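October 9, 2022

I've been meaning to write something about the rowing club since May, and here it is October and the boats are nearly put away for the season, so I'd better get to it before I forget the good parts.

For anyone new to this blog (hello, and thank you for reading!), I joined the Motholm Rowing Club last year at an age when most people are giving things up. It sits on the east shore of Lake Gurnska, in a long green shed with a ramp that gets slick as butter after rain. There are 173 of us on the books, though on a cold morning you'd be lucky to meet a dozen, and the dues are low enough that I've never had to think twice about them. You get a key, a hook for your jacket and a share of the sweeping.

My first months were spent in a wide old training double called Corko, which I'm told was named for how badly it refused to sink. I loved that boat. It was heavy and slow and it forgave everything, including the morning I put both oars in backward and rowed the first few strokes wondering why the dock was coming with me. People who learned in something faster tend to be snooty about Corko, but I notice they all smile when it comes off the rack. 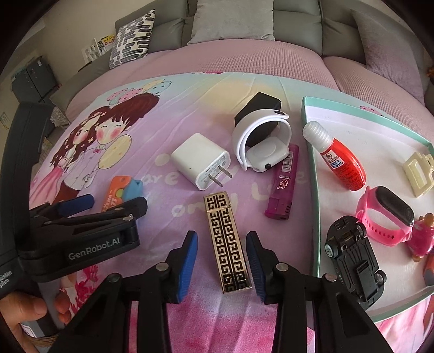

Anyway, this spring I moved up to a single, and that was like starting over. A single is so narrow that you feel every thought you have. If I looked over my shoulder too quickly, the whole thing leaned. If I worried about leaning, it leaned the other way. I swam twice in May (not on purpose, and the lake in May is no place for a swim!) and both times I came home, stood in the shower until the hot water ran out, and told myself I'd go back to the double. Then the next calm morning would come along and I'd be down at the ramp again before breakfast.

What finally helped was going slowly. I stopped trying to keep up with anybody and just rowed 1,000 meters out to the yellow buoy, rested, and rowed back. I did that for weeks. By the middle of summer I could manage 2,000 without stopping, and one morning I looked down at my hands and saw they were loose on the oars for once, and I got so excited about it that I caught a crab and nearly went in a third time.

The big day on our calendar is the Phetsri Cup, a friendly race against the club across the water. I entered the novice singles, mostly so I could stop saying I might. There were 20 of us on the line with a crosswind coming down from the north end, and I steered like a shopping cart. I finished closer to the back than the front and I've seldom been happier in my life. Afterward there was corn and grilled fish on the lawn, and a very long argument over lane four, where the weeds are. I had lane four. I'm staying out of it, except to say that there are a lot of weeds.

Now we're into the quiet part of the year. The docks come out soon, the boats get washed and turned over, and the rowing machines get dragged in from the back of the shed. I can't say I look forward to those. They squeak, they go nowhere, and the window they face has a view of the parking lot. But I'd like to come back next spring a bit stronger than I left off, so I've put my name on the sheet for the early sessions and bought myself a thicker pair of socks.

If you live anywhere near the lake and you've wondered about it, do come down and ask for a turn in Corko. Bring a towel and a change of clothes, and wear shoes you don't mind getting muddy.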